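Folding Jeans and Shorts on a Bed Mat

A woven mat laid over the bed makes a firm folding surface. Denim slides on it without dragging the sheet along, and seams can be pressed flat by hand. Clear the wall side first and use it for pieces waiting to be folded. 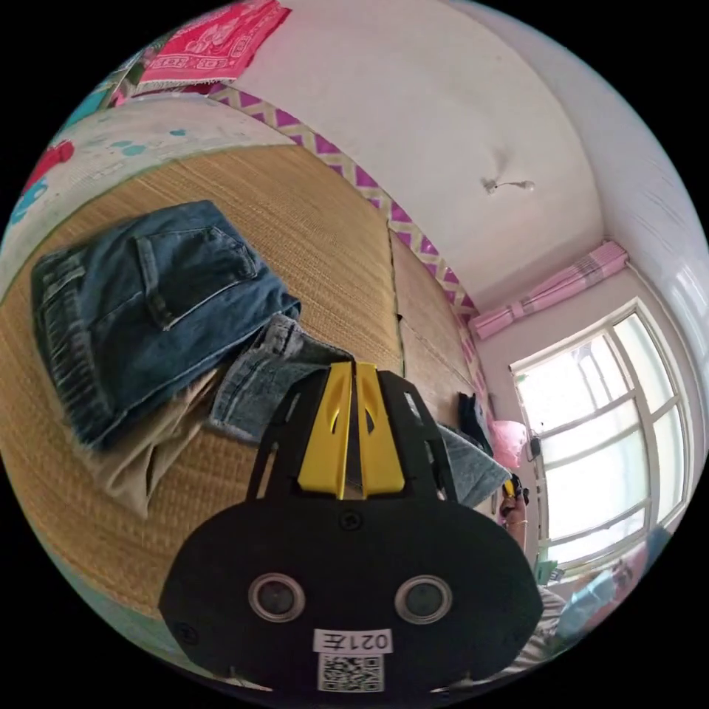

By Gorazd Tomić | Camance Home Notes | Filed under: Laundry, Bedroom

Sort by weight before folding. Heavy jeans go down first, with khakis and other light trousers next to them. Shorts are kept for last. Frayed hems count as finished edges; do not tuck them in.

Step 1. Shorts
Hold the shorts by the elastic waistband and shake once. Lay them back side up with the pocket flat. Fold one leg over the other, then bring the hem up to the waistband. The finished piece should fit a shelf 18 inches deep.

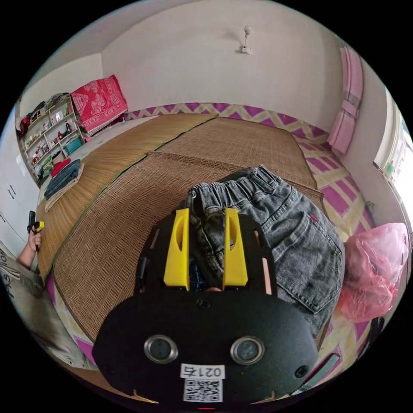 Step 2. Jeans
Close the zipper and button. Lay the jeans lengthwise on the mat and smooth each leg from the hip to the hem. Place one leg on the other with the back pockets facing out. Pull the crotch point in so that the edge is straight. Fold in half, then in half again.

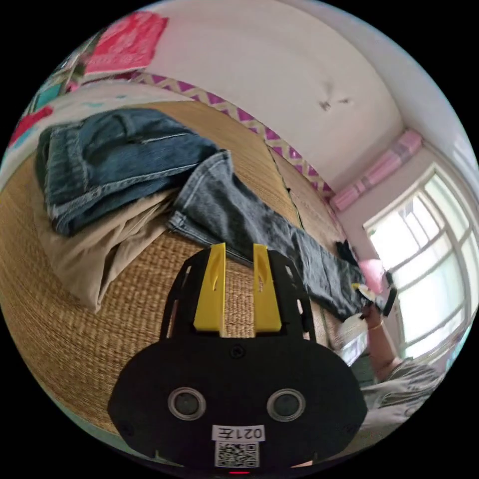
Jeans laid out lengthwise, with a folded pair farther back on the mat.

Step 3. Stacking
Turn every second pair so the waistbands alternate. A stack of up to 3 pairs stays level. Store shorts in a separate stack.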